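**Notebook, December, second entry. Topic: oil finish on the shelf samples**

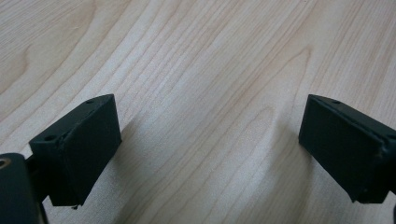
*2 min read*

I continue from the last entry, where I stopped at the question of how long to wait between coats. The shelves are for the Nanent reading room, and they want a finish that does not turn yellow and does not smell when they open the doors to visitors. We have two oils to compare, the one from Asano and the one from Ibarra. Both are sold as clear. In the can the Ibarra is darker, like weak tea, but this says little about the color on the wood.

Preparation was the same for all samples. I sanded by hand with the grain, wiped with a damp cloth to raise the fibers, left them until morning and sanded again very lightly. I skipped the second sanding on 3 of the boards because I wanted to know if it matters. It does matter. These boards feel like a cat's tongue after the first coat, and the second coat did not help so much as I hoped.

Asano, first coat: goes on thin, spreads easily, soaks in quickly on the end grain. I had to go back to the ends two times. After 18 hours it was dry to the touch but my thumb left a dull mark. I would not put the second coat at this moment, although the label permits it.

Ibarra, first coat: thicker, and it needs patience with the cloth. If I leave too much, it makes shiny islands which stay sticky until the next day. I removed one island with a gray pad and some fresh oil, and the place is still visible if I hold the board against the window. Maybe the third coat will hide it. To be checked.

Water test, after second coat only. I put drops in a row and wiped them at different times. Asano shows a pale ring from the longest drop, the others are clean. Ibarra shows no ring, but the surface under the drop feels a little rough. I do not know yet which fault is worse for a shelf with books. Probably the ring, for a reading table. For a shelf, the roughness.

The person before me wrote "sand to 1,000" in the margin of the Citulness job sheet. I tried it on one offcut and the oil almost did not enter. It looks nice, but it wiped off with the first hard rub. For this wood I will stop much earlier.

Wet rags: spread flat outside on the rail, one layer. Please do not put them folded in the bin, also not "only for lunch".

Still open:

- third coat on both sets, thin
- smell test in a closed box overnight
- ask Nanent if the back edges are visible or go against the wall
- order more gray pads, we have one left and it is mine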